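Hornimholm Robotics Club forum > Student projects > Living room task, sim round

pletar_fan
Posted 22nd December
Has anyone got the arm to pick up the tall thin thing beside the telly without sweeping it into next week? We're on run 200 and Bodo (our planner, named after a goat) still treats the screen as a polite suggestion. Three of us on the team, three theories, no points.

mossy_kettle
Are you coming in from above? The TV's in the way of nearly everything else. We wasted most of September learning that.

pletar_fan
From above, yes. It goes down nicely, closes, and then takes the scenic route home through the telly.

quayside
Then it's your collision model. I bet you've put the screen in as a flat sheet. It's a great thick slab from the side. Pad it and try again.

mossy_kettle
Disagree. Padding is how you end up with an arm that won't go near the table at all. Ours sulked for a fortnight. Put waypoints in and lift straight up before you turn.

quayside
Waypoints work until the judges shift the table. Then you've written a very fine program for a room that has gone.

baysal_or_bust
We used the Baysal planner with modest padding and a straight lift. So you're both right, sorry to spoil it. Our best score is 1159, which won't frighten anyone.

pletar_fan
Tried the modest padding over lunch. Fewer crashes, more dithering. I've put our start pose up so you can check I haven't done something daft with the pedestal.

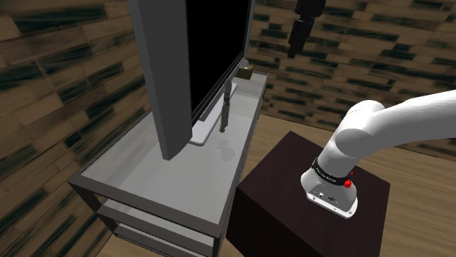

The small box at the back is the second target, and I'd happily leave it there for ever. Random seed is 3853 if anyone wants to suffer along at home.

quayside
Pedestal looks fine to me. I'd do the box last, it's half tucked behind the screen.

mossy_kettle
Box first. If you knock the thin one over you still have something in the bank.

quayside
And if you clip the telly reaching for the box you've got nothing in the bank and a telly to explain.

pletar_fan
Running it both ways overnight. Bodo can decide, he ignores us anyway.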